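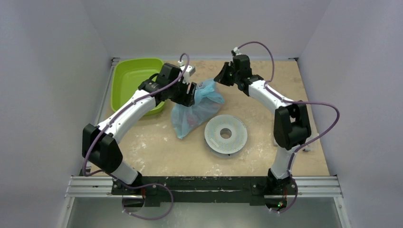
A crumpled blue translucent bag and a lime-green bin on a wood-toned work surface.

Stullow switches to blue bags for sorted recycling

Mar 9, 2023

Households in Stullow will put out their sorted recycling in translucent blue bags starting in May, under a new collection contract with the waste firm Fotura. The bags replace the open crates used in the district until now and will be delivered to 2,238 addresses before the first pickup.

Each household will receive a roll of 40 bags. Paper, cardboard, cans and rigid plastic containers go in the same bag. Glass stays out and must be taken to the drop-off containers at Plistivero Road. Garden waste is not affected by the change.

The bags must be translucent so that crews can check the contents at the curb. A bag that holds food waste, diapers or textiles will be left behind with a yellow tag stating the reason. The household can re-sort the contents and put the bag out again on the next collection date. Bags of other colors will not be accepted, even if the contents are correct.

Pickup will take place every 2 weeks. Bags must be tied and at the curb by 7 a.m., and no earlier than the evening before. The maximum weight is 9 kilograms per bag. Cardboard too large to fit may be flattened, tied with string and placed beside the bag, provided no side is longer than one meter.

Thin film remains the main sorting problem in the district, according to the contract documents. Shopping bags, bread bags and shrink wrap tend to catch in the rotating screens at the sorting hall and have to be cut out by hand while the line is stopped. Under the new rules, film is to be pressed together and placed in one small knotted bag inside the blue bag. It can then be pulled off the belt in a single step, ahead of the screens.

The blue bags are made of low-density polyethylene and are supplied by Sethi. They are opened at the hall, emptied, baled separately and sent for reprocessing. Residents should not use them for household trash. Empty bags that tear before use can be put in with the film.

The old crates may be kept. Residents who do not want them can stack them at the curb on the first collection date in May, empty and with any lids removed. They will be picked up by a separate truck later the same day. Crates left out after that date will not be collected.

Additional rolls will be available free of charge at the Plistivero Road drop-off site, with a limit of one roll per visit. Apartment buildings with shared containers keep their present system until the contract is reviewed. A printed schedule with collection dates for each street will be delivered together with the bags.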